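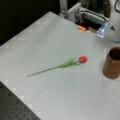

Last updated: 12 May 2020

About Kurkon
By the Kurkon web team

Kurkon is a search and web content company based in Drarnton, with a second office in Lodmont. We help small and mid-sized businesses get found online. Our clients include dental practices, machine shops, independent hotels, a few law offices and a regional chain of tire stores. We have 22 people on staff, most of them in Drarnton.

How we started

The company began as a two-person web design shop above a print store on Lachance Street. We built sites, handed them over and moved on to the next one. After a while the same clients kept calling back with the same question: the site looked fine, so why was no one visiting it? We started answering that question for a monthly fee, and within two years it was most of our business. We stopped taking design-only jobs after that. We still build sites, but only for clients whose search work we also handle.

The Lodmont office opened when we took over the accounts of a local agency that was closing. It houses our writing team and one of our two technical leads.

What we do

Most of our work falls under technical audits, local search, content and reporting. An audit is usually where we begin. We crawl the site, list what is broken or slow, and put the list in order of what should be fixed first. If you have your own developer, we give the list to them and check the fixes afterward. If you don't, we make the changes ourselves.

Local search covers map listings, business directories and reviews. We correct old addresses and phone numbers, merge duplicate listings and show your staff how to reply to reviews. We do not write reviews and we do not pay for them.

Our writers work from interviews with your employees. A typical service page runs 1,000 words or less. We would like you to read every page before it goes live, and our contract gives you ten business days to do so.

The largest site we look after has 3,459 pages, nearly all of them product listings. The smallest has four. Both get the same monthly report, written in plain English, with the rankings, the visits, the calls and form submissions, and a list of the hours we spent.

How we charge

We bill a flat monthly rate based on the size of the site and the number of locations. The first agreement is for six months. After that it runs month to month, and either side can end it with 30 days' notice. Everything we make for you belongs to you, including the pages, the listings and the analytics account.

We do not guarantee a number one ranking. Search engines change their results often and we have no control over that.

Training and events

Twice a year we hold a free half-day class on search basics at the Drarnton office. The room seats 40. The May class has been moved online and will cover map listings, page titles and how to read a traffic report. People who had already signed up will receive a link by email and do not need to register again.

Working with us

We hire writers and analysts as the workload requires. Openings are posted on the jobs page. Agency experience is useful but not required, and new analysts spend their first eight weeks paired with a senior member of the team.

Both offices are currently closed to visitors. Staff are working from home and the phones are answered during normal business hours. Mail sent to the Drarnton address is picked up twice a week, so please send invoices and signed agreements by email if you can.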